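3.2 Storage and counter use at the bathroom sink

The second part of the home visits dealt with the bathroom. As in the kitchen visits, residents were asked to leave the room as it was on an ordinary day, and the visit was not announced to the hour. We recorded what was kept on the counter, what was kept below it, and what was kept in another room and carried in when needed. The visits were made in 70 apartments in the Toria and Pruno developments, all of them built to one of 4 floor plans.

Both developments were fitted with the same range of bathroom furniture, ordered through Fernandes, but residents of Pruno were allowed to replace the vanity at their own cost. In Toria the original unit had to stay. This difference is useful for our purposes, as it lets us compare households that chose their counter space with households that were given it.

Items on the counter were sorted by how they were used. Shared items, such as hand soap, were treated separately from personal items, such as a toothbrush or a razor. A container was counted with its contents as one item if it could be lifted in one hand. Cups and trays were entered as containers even when they held nothing at the time of the visit. Items fixed to the wall were left out, and so were towels, which are covered in Section 3.4. 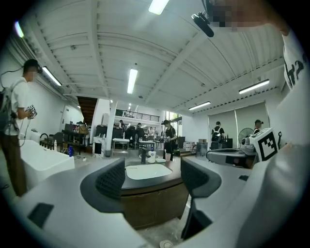
Figure 3. Sink vanity with a white basin. A soap bottle with a blue pump, a small tray and a pink cup are beside the faucet.

The sorting rule caused some trouble with soap. Many residents thought of the pump bottle as part of the sink and did not mention it when asked to list what they kept there. When the same residents were asked what they would need to move before wiping the counter, the bottle was usually the first thing named. We therefore used the second question in all later visits and went back to the earlier households by phone. In 27 households the answer changed the total recorded for the counter.

Residents who had replaced the vanity tended to have chosen a unit with a wider top, and they gave cleaning as the reason more often than storage. Several said that a narrow strip behind the basin was hard to reach and collected water. Residents in Toria described the same problem but dealt with it by keeping fewer things out. Two households there had stopped using the cabinet below the sink altogether after a leak and kept their supplies in the hallway closet.

Household size had less effect than we expected. Larger households had more personal items overall, but many of these were kept in bedrooms and brought to the sink in a bag or basket. The number of shared items changed very little. A similar pattern was found in the Ellerent mail survey, which reached 1,000 renters but asked only about closed storage and did not cover the counter.

Two limits should be noted. All of the visits took place during the day, when most personal items had been put away, and the counts may be lower than they would be in the early morning. The floor plans also place the sink close to the door, so the findings may not hold for bathrooms where the sink is farther inside the room. A second round of visits, planned for March, will start before 8 a.m. and will use the same recording form.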